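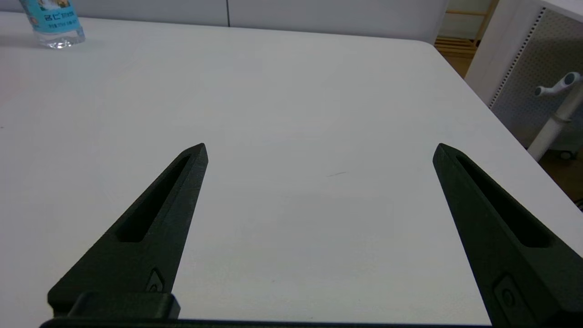
White tabletop

How to clean a white tabletop without buying anything silly
Delia Matei, 3/6/18

I own 17 cleaning sprays, most of them bought in a weak moment, and I'm not convinced any of them beats washing-up liquid. The Diltura bottle promises "100% streak free". Mine streaked.

What you need: a bowl of warm water, a small squirt of washing-up liquid, two soft cloths.

1. Take everything off and brush away the crumbs.
2. Wring the first cloth out hard. Most streaks are just too much water.
3. Wipe in long strokes from the back edge to the front.
4. Rinse the cloth and go over it again.
5. Dry with the second cloth straight away.
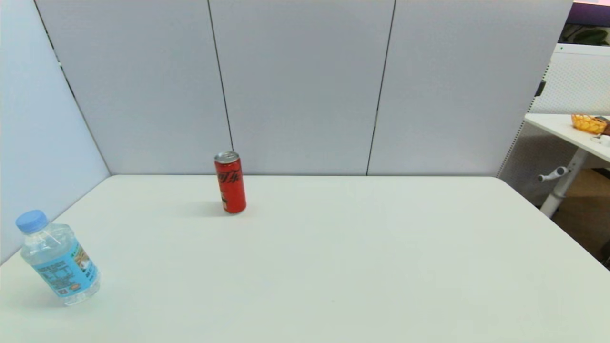

Red can and water bottle on a white table

For cola rings, lay a damp cloth over the mark for 8 minutes, then wipe. Someone at Allerbridge market swore to me that toothpaste is better. I tried it in April on an old shelf and got a dull patch – the ring was still there too.

Lemon juice, vinegar, baking soda: maybe. Try a hidden corner first, and don't mix them, they mostly cancel each other out.

Magic sponges do work, but they're a fine abrasive. I'd keep them off anything shiny.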